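# Two of us, one small firm, and we can't agree what comes first

Posted Jan 14, 2022 in Running a Small Business

**Zeeshan Pirzada**

Hi all, long time reader, first time asking. My business partner and I set up Trulholm in July and we do bookkeeping and office admin for small shops. It's going well enough that we've run out of hours, and now we're pulling in different directions. I want to drop the little one-off jobs and go after monthly clients. He says the one-offs pay the bills and he likes the variety (he really does, he'd do a different thing every day if you let him).

We've sat down 4 times now to write a plan for the year and every time we end up with a list of everything. Our biggest client, Lerenex, pays us £1,000 a month and takes up most of my week, so I can't just work more. How have other people sorted this out without falling out? Would you pay someone to come in and help, or is that daft at our size?

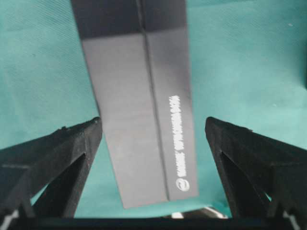
*Dark grey box with a seam down its length*

I should add that we're both on the same pay and own half each, so neither of us can pull rank.

---

**Abbas Babaei**

I went through nearly the same thing with my brother-in-law when we ran Horkia, so you have my sympathy! What got us moving was doing the first bit apart. We each went home and wrote down what we wanted our own working week to look like in a year's time. No targets, no turnover, just what I'd be doing on a normal morning and what I never wanted to do again. Then we swapped pages and kept quiet until we'd both read the whole thing.

He'd put that he hated chasing invoices, and I'd had him doing it for two years. I'd written that I wanted to stop driving all over the county, and he loves driving. We swapped those jobs over that same week and half the arguments went with them.
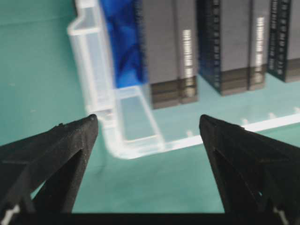 **Should we put money figures in the plan as well?**

Put them in once you've swapped pages and talked it over, and keep it to what you each need to take home plus what the firm costs to run.

For your one-offs, I'd go back through the invoices and put the hours next to each one. Ours took a whole evening and a lot of tea. We had one job billed at £646 that I'd have sworn was a good earner, and once I'd added up the phone calls it was paying me less than my first Saturday job. Others were fine and we kept them. You might find your partner's right about a few, so go in ready for that.

As for paying someone, we had a woman from Pakzad in for two sessions and I thought it was money well spent, mostly for having a third person in the room when it got prickly. Do the home-alone writing first though, or you'll be paying her to watch you think.
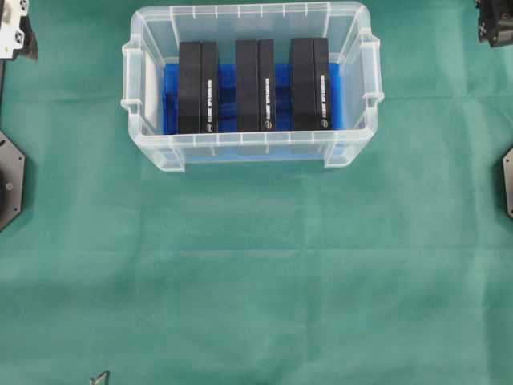
Photo: members' gallery

One more thing and then I'll shut up. Have a look at how much of your income is Lerenex. If they left tomorrow, would the one-offs keep you going? That might be what's worrying your partner, and it's a fair worry even if he's putting it as liking the variety. I'd ask him straight out, somewhere that isn't the office.

---

**tillandledger**

just split it, you do the monthly ones and he does the one offs, then see who's made more by summer. worked for us, well sort of, we still share the van

---

**Zeeshan Pirzada**

Thanks both. Abbas, I asked him about Lerenex over lunch and yes, he's been fretting about it for weeks and hadn't wanted to say. We're doing the writing-it-down thing this weekend and I'm digging out the invoices tonight. Not sure about the race, he's very competitive and so am I!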